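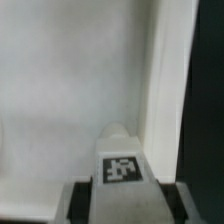

Brock Kennedy told us over coffee that a success rate means nothing until you know who chose the test, and that ours was no exception. We put his complaint on this page because we agree with most of it.

About Nultine

Nultine is a small research group working on how robot grippers learn to handle things from recorded examples. Most of our work looks at one fairly dull question: does a view from the wrist help, or does it just make for nicer videos?

We started out as doubters. Plenty of papers said a wrist view was the answer to nearly everything, and few of them showed what happened when the arm was moved to a different room. So we built Essien, a method that learns from the wrist view alone, and tried hard to break it.

What we found

We ran 1,000 trials in the room where the examples were recorded. Essien finished 722 of them. Then we moved the arm to a second room with plain white walls and different light, left everything else as it was, and ran the same tasks again. The rate fell to 24 per cent.

We published both figures. The first one gets quoted more often.

Uma, our second attempt, mixes in recordings from several rooms and gets to 78 per cent in the first room. It does better than Essien in the second - but we've only tried two rooms, and we'd be wary of anyone who called that general. It still struggles near corners and blank surfaces, where there is little for it to go on. We have a few theories about why and don't fully trust any of them.

How we work

Tasks are fixed before the trials start. Failed runs stay in the count, including the embarrassing ones. The person who trained the model doesn't score it. Jisito, our shared log, holds every run, and visitors can look through it on a Friday afternoon if they write to us first.

If you think we've measured the wrong thing, please write to us about that too. Brock already has.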